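Tag der offenen Tür bei Hurkudari, Handgreifer

lagerbock70
War jemand am Stand von Bindeo? Wie viel Verschleiß haben die Beläge?

fräskopf
Ja. Kanten ausgefranst, Messingbuchsen in den Gelenkarmen. Für mich zu früh verschlissen.

tonne_6
Sehe ich anders. Belag ist Verbrauchsmaterial – entscheidend ist das Spiel im Gelenk.

fräskopf
Dazu gab es keine Zahlen. Bilder von mir, Backen jeweils offen:

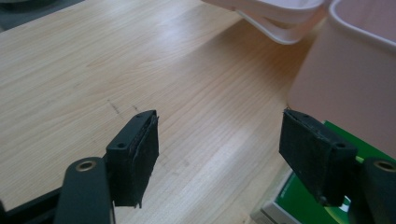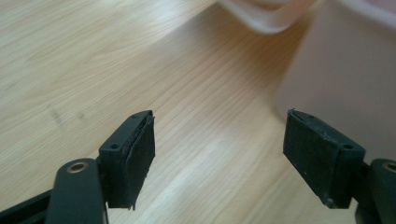
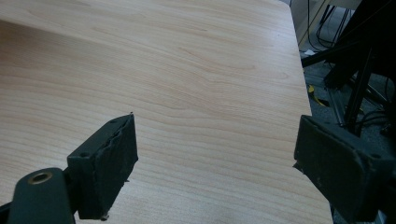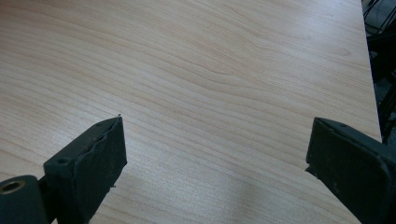

lagerbock70
Was kostet ein Satz Ersatzbeläge?

tonne_6
Laut Standpersonal 70 Euro, Einbau nicht inbegriffen.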